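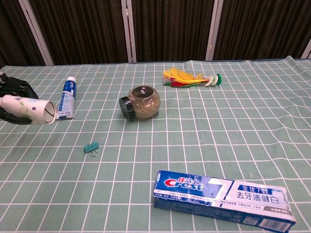

Grasp retry policy, Fevcombe results - anyone reproduced this?

studbridge_tom
Posted Aug 22, 2022
Read the Fevcombe write-up twice now. Claim is you train on 2000 grasps with mixed clutter, then test on things lying on their side, and the retry step does most of the work. 103 test layouts. Anyone got near their numbers?

Wanting Dai
Sort of. Ran 60 layouts on our arm. Boxes fine, jars on their side fine-ish, paper cups awful. Fingers close too hard and teh policy reads a crushed cup as a good hold.

ultik_user
thats your force limit, not the method

Wanting Dai
Limit was what the paper says. Lowered it, cups ok, then it dropped the jar. Pick one.

Gebremedhin Tsegaye
Not convinced by the retry claim at all. They count a second try as a success but the object has moved by then, often somewhere easier. Should be reset to the same pose, else you're measuring luck.

studbridge_tom
Nobody resets in a real kitchen though

Gebremedhin Tsegaye
Fine, then report first try as well. One extra column.

ultik_user
Agree on the column. Disagree its luck, we saw the same gain with resets. Smaller, but there.

Gebremedhin Tsegaye
Got logs?

ultik_user
On the Tesfamariam drive, run 1701. Small flat stuff like binder clips is seperate, dont mix them in, drags everything down.

Wanting Dai
Dragging it down is sort of the point?? Clips stay in mine. Rerunning with first try logged, will post the table when its done.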